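Rundivex Opens Its Bead Swap to Families in Ellgate 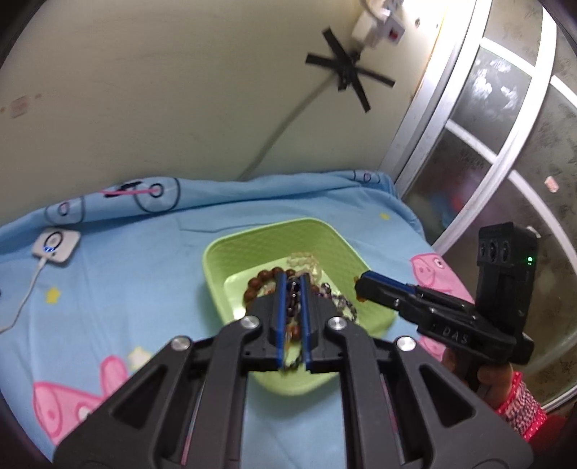 Beaded bracelets in a light green tray, among them one of large brown wooden beads.

ELLGATE, January 7, 2024 – Got a drawer full of bracelets you never wear? Bring them over! Rundivex is opening its popular Bead Swap to families in Ellgate, after a first run in Fahy in December that found new wrists for 391 bracelets.

Joining in is easy. Pick out the pieces you no longer wear, lay them in a shallow tray so the strands don't knot (a tray with raised sides is great for stray beads), and bring them to the Rundivex shop on Ornano Street. Wood, glass, plastic, clear, dark purple, we love them all, and broken strands are just as welcome as whole ones.

Every family can swap up to 20 pieces. Anything left over goes to our restringing table, where kids and grownups can make something new from loose beads. Restringing sessions last 30 minutes and are free, with cord and clasps included.

We'd love to reach 1000 bracelets between the two towns, and we can't wait to see what Ellgate has been keeping in its jewelry boxes!

Sign up at the Rundivex shop counter.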